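Open day at Flornis, robot hall - who went?

skurnia72
I visited in December and stayed for the card table demonstration. The operator wears black gloves with a controller strapped on each hand, and he sorts playing cards. They told us the robot learns from this.

Paquette
I was there too. For me it was too slow. I waited 60 minutes to see a person hold cards.

skurnia72
I do not agree - the slow part was the interesting part. Audrey-Anne Leclerc explained it well, and she let us ask everything. My picture is from the second round, with the four of hearts in front of the stack:
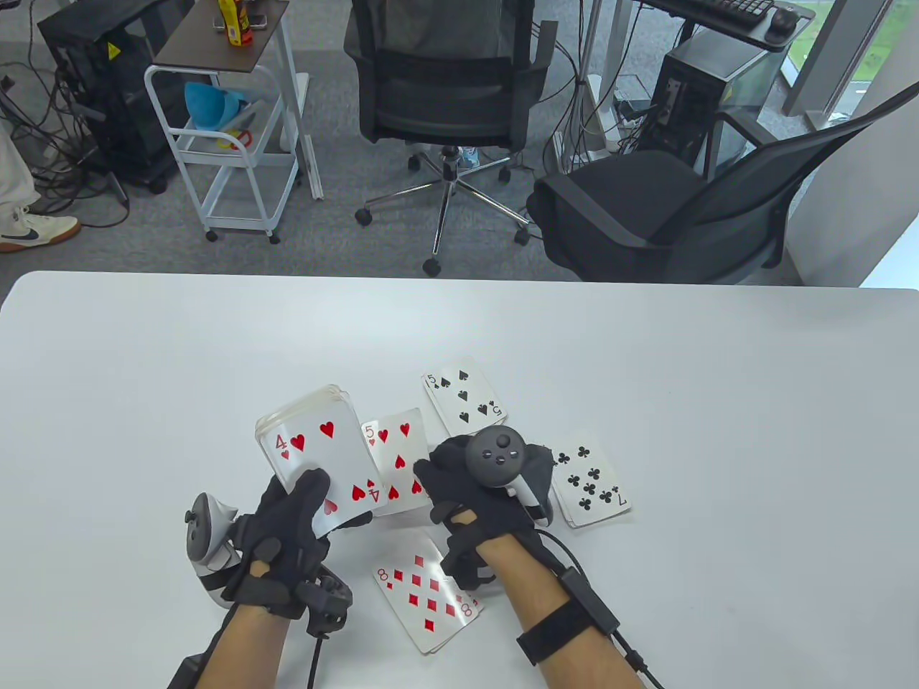 Reply from trilteldale_7
Was the arm itself running? I would bring my 2 kids only for that.

Paquette
Yes, in the other hall, after lunch. Go there first.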